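How I Untangle a Big Knot of Bracelets (Without Cutting Anything)

I wear bracelets every single day and I am terrible at putting them away, so about twice a year I end up with one giant clump.
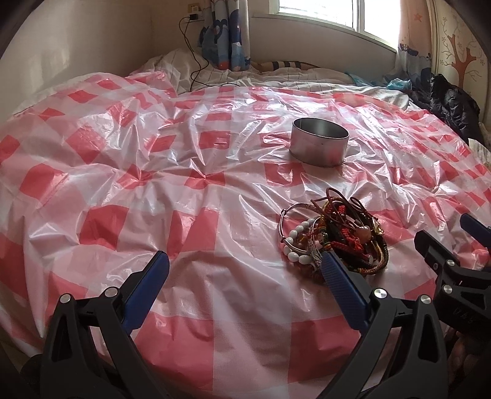 If yours has been sitting in a drawer or the bottom of a travel bag for months, set aside 30 minutes and put on some music. Most of mine come apart faster than that, but I get grumpy when I rush, and grumpy is how cords get snapped!

What I use

A thin plastic tablecloth or sheet, the shiny kind
2 blunt needles (big tapestry ones are great)
A little baby powder
A small metal tin or cup for loose beads and charms
Wooden toothpicks
A soft dry cloth

I like plastic for this because cords slide on it and don't grab, the way they do on a towel or a knit blanket (ask me how I know). I usually work on the bed so that anything I drop stays close by. A red and white checkered sheet is cheap and cheerful, though I'll admit red cord on a red square can be hard to spot, so I scoot the pile over to a pale square when I'm working on the red ones.

Step 1: Spread it, don't pull it

Put the pile down and loosen it with your fingertips, like you're fluffing up a salad. No tugging yet. You want air in there. Turn the whole thing over once or twice and do it again from the other side.

Step 2: Take out the stiff stuff

Bangles come first. They hold their shape, so you can hold the bangle still and lift the soft cords off it one at a time. If it has a coiled joint, check that spot before you slide anything over it. Thin cord loves to sneak in between the coils, and a toothpick will coax it back out.

Step 3: Then the beads

Strings of round beads are next, the white pearly-looking kind especially. They're slippery and they want to come out. Hold one end of the string near the pile and feed the rest through, and stop the second you feel it catch. If you yank, the thread stretches and you'll see gaps between the beads forever after.

Woven beadwork bands need more patience. I keep those flat with one hand while I pull other things away from them. The edge beads snag on fuzzy cord, so look there first. Charms are the other big snaggers, and I turn each one sideways before I try to slip it through a loop.

Step 4: The cords

Okay, this is the fiddly bit. Thin dark cords go in circles around everything, so find a nice tall loop sticking up and follow it down with your finger. When you hit a knot, dust on a pinch of powder, roll it between your fingers for 10 seconds, then put both needles into the middle and ease them apart. Knotted and braided bracelets have knots that are supposed to be there! Make sure you're picking at the tangle and leaving the pattern alone.

Thick rope bracelets can wait till the end. By then they pretty much fall out by themselves.

Step 5: Wipe and sort

Wipe off the powder with the dry cloth. Anything that came loose goes in the tin right away, before you lift the sheet. I once sent a charm flying behind the headboard and didn't get it back until we moved.

I sort mine by how they behave: stiff ones together, beads together, and cords looped over a paper towel tube, 6 to a tube at most. Any more than that and they start getting friendly again.

If a knot just won't budge, leave it overnight and try again in the morning. I've got a brown cord that took me three evenings, and I'm wearing it right now.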